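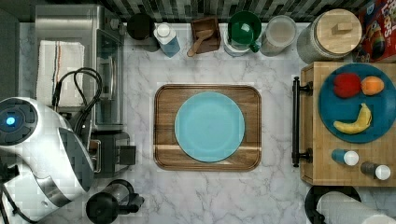 *Our breakfast counter from overhead, with the arm in the lower left corner.*

I've been looking after this kitchen cell at Domeo since last July, and the chore I dreaded most was re-zeroing the arm after a joint came apart. So when Abdelkrim El Khatib ordered the Verkolura zeroing kit, I grabbed it before he could open the box!

You get a set of alignment pins, a little torque driver, a dial gauge on a magnetic foot and a laminated card with the steps. The pins are lovely. They're tapered just enough that you feel them seat, and the knurled ends are kind to greasy fingers. With our old Jovard set I'd spend most of a morning nudging the wrist back and forth, then go off for coffee and come back to find it had crept. My first go with the new kit took almost 30 minutes, shoulder to wrist, and that includes hunting for a bit I'd dropped under the counter.

The gauge is the weak part. The magnet won't grab marble (obviously), so I ended up bolting a scrap of steel plate to the stand. A clamp foot in the box would've been nice – Matsuda puts one in theirs, and theirs costs less.
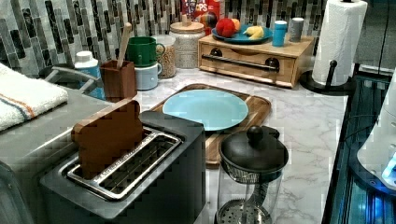 **Do you have to unplug the arm before putting the pins in?**

Power it down and lock it out first, then move each joint by hand until the pin drops in. Never drive a joint against a pin, even at crawl speed.

My other gripe is the card. Step 10 tells you to save the offsets and step 12 tells you to check the gripper, and I'd swap those. Ours reads 255 fully closed, and if it's off I want to know before I've saved anything. I've scribbled the new order on the back in marker.
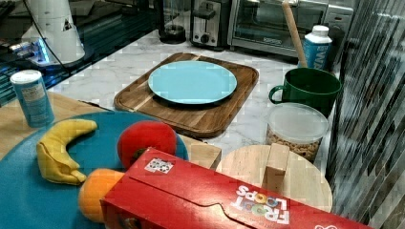 The driver has held up fine so far, though the click is soft and easy to miss with the compressor going. I'd buy the kit again for the pins alone and keep using my own gauge. If you only open up a joint once a year, borrow one – it's a lot of money to leave in a drawer.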